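Ticket: Interlinked smoke alarms, upstairs units silent on hallway test
Site: Grellport, two-story house
Opened by: Suryani Mangundap
Assigned to: Byung-chul Kang
Priority: High
Status: Closed, monitoring

Reported problem

The hallway alarm sounds when tested, but the alarms in the two upstairs bedrooms stay silent. The link worked at the annual check in December. All units are Dondus wireless heads with a Cudier control hub in the utility closet. The occupants sleep upstairs with the doors shut, so a fire in the kitchen or laundry room at night may not wake them.

Hub display reads: LINK PARTIAL, CODE 232.

Entry 1, Kang, 9:10 a.m.

Asked the customer to keep the bedroom doors open overnight and to put a standalone battery alarm in each bedroom until the link is restored. Customer has two spare units and confirmed both sound on the test button.

Pulled the hub log remotely. Code 232 means that the hub has missed check-ins from one or more heads but has not dropped them from the group. The heads still detect smoke and sound locally. They do not relay.

Requested from customer: firmware version on the hub, battery state of each head, and any changes to the house in the last few months.

Entry 2, Mangundap, 10:25 a.m.

Hub firmware is 2.0. All heads show a green light. Changes to the house: new dryer in the laundry room, new metal door on the utility closet, and a router moved from the living room to a shelf in the same closet.

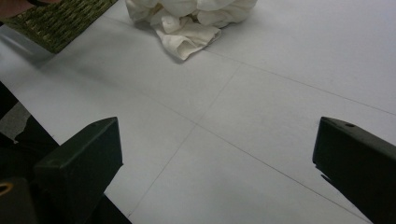 Attachment 1: table surface, laundry room

Entry 3, Kang, 11:05 a.m.

The metal door and the router are both likely causes. Sent the following steps:

1. Move the router out of the closet, at least to the next room.
2. Open the closet door fully and leave it open.
3. Hold the hub test button until the display reads GROUP TEST.
4. Note which heads sound and which do not.
5. Close the closet door and repeat steps 3 and 4.

Entry 4, Mangundap, 1:40 p.m.

Router moved to the living room. Door open: all heads sound, but the rear bedroom comes in late. Door closed: hallway and front bedroom sound, rear bedroom silent. Ran the closed-door test a second time with the same result.

Entry 5, Kang, 2:15 p.m.

Signal readings from the hub during the tests. The scale runs to 300, and the manual calls for 200 or higher at every head. With the door open, only the rear bedroom was under the limit. With the door closed, the front bedroom fell under it as well. It still relayed, but I would not rely on it.

Escalated to Gilang Tarigan for a site visit. Relocating the hub is preferred over adding a repeater. A repeater adds one more battery device for the household to maintain.

Entry 6, Tarigan, 4:50 p.m.

On site. Moved the hub from the closet to the hallway wall at head height, on the existing outlet circuit. Re-enrolled the rear bedroom head. Its backup cell was seated at an angle, so I replaced it and cleaned the contacts. The green light only reports main power on this model and would not have shown the fault.

Checked the laundry room while there. The dryer vent is a Uçar rigid duct, correctly clamped, with no crushed sections. Lint screen was full. Advised customer to clear it after every load and to stop running the dryer overnight.

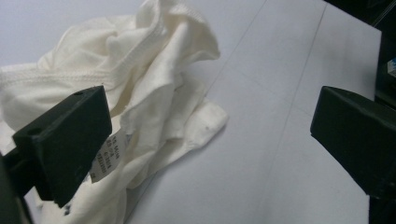

The laundry room has a heat alarm only, which is correct for that location. It is joined to the group and was included in the final test. I did not change its position.

Group test with all interior doors closed: every head sounded. Hub reads LINK OK. All readings are above the limit, including the rear bedroom. Silenced from the hallway and confirmed that the silence command reached both floors.

Entry 7, Mangundap, 6:30 p.m.

Repeated the test after the technician left. All alarms sounded, and they could be heard in both bedrooms with the doors shut. Can I take the standalone alarms down now?

Entry 8, Kang, 6:45 p.m.

Please leave them up until the hub has logged a full week without a missed check-in. They do not interfere with the wireless group.

Entry 9, Fikri Ngui, second-line review

Reviewed the hub log for the week. No missed check-ins and no recurrence of code 232. Standalone alarms may be removed or kept, customer's choice. Requested a change to the installation checklist so that hubs are not placed behind metal doors. Larasati Mandagi has the checklist edit and will attach the revised page to the parent ticket.

Resolution code: hub relocated, backup cell replaced
Follow-up: remote log check next month, assigned to Kang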